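March 29, 2018

Workshop notebook, textile bench

Okay, so the wool came off the drying rack this morning and I'm writing this up before I forget which skein is which (again). Seven skeins went into the wash, all from the undyed Neltness batch, all wound to the same length. I did the first four in the soap flakes and the last three in the Travora liquid, because I wanted to settle the argument about whether the liquid leaves the yarn squeaky. It does, a little. You feel it more on the needles than in the hand.

Water was 30 degrees for everything. Soak was 9 minutes, no agitation, just pressed under with the flat of my hand and left alone. I know the October notes say twenty, but those skeins bloomed so much that the cables went mushy, and I'd like to see the short soak get a fair chance before we write it off. Rolled in towels, hung with no weight. Somebody had moved the S hooks so I used the wire ones, and there's a faint kink at the top of skein 3 from that. Steam should take it out.

Swatches! I knit two from each group, six-stitch cable with two purls either side, crossing every eighth row. The soap flake ones are the nicer pair by a mile. The crossings sit up and the purl ditches stay dark and deep, and when you stretch the swatch sideways it comes right back. The liquid ones are softer at the neck (I do the chin test, laugh all you want) but they relax after a night flat on the board, and the cable goes sort of lazy. For a sweater I could live with it. For a cushion cover, which gets leaned on and punched back into shape and slept on by whoever gets to the couch first, I want the springy one.

Gauge is annoying. I'm getting the same stitch count before and after washing but the rows pull up, so any cover knit to the exact height of the pad is going to come out short. My plan is to add one extra cable repeat and block it hard. If it's too long I'd sooner ease it into the seam than rip back.

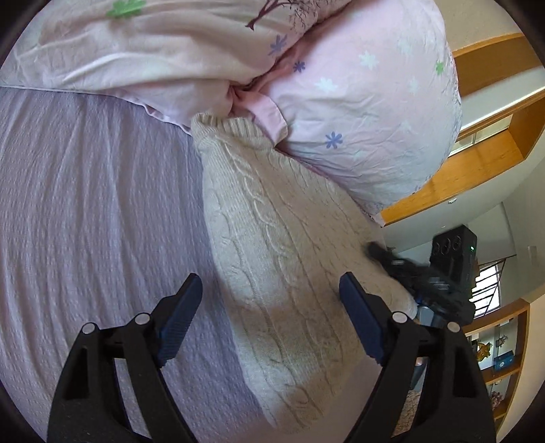 On closures - I'm done with buttons down the back for now. They're pretty, but they gap as soon as the pad is full enough to look good. Going to try the Marchal zipper on a strip of cotton twill, hand basted first, then sewn with the walking foot so the knit doesn't ripple. If it ripples anyway I'll do an envelope back and stop being stubborn.

Yarn count for the shelf: we have 3000 yards of the undyed left if the ball bands are right, and each cover eats 200 with the extra repeat, so there's no reason to be stingy with swatches. Please label them though. Masking tape falls off in the wash, so use the cotton tags and the laundry pen in the Horari tin.

Still to do: steam skein 3, wash one soap flake swatch three more times to see if it pills, and order another box of flakes. Also the big towels need to go home with someone and get washed, they smell like sheep.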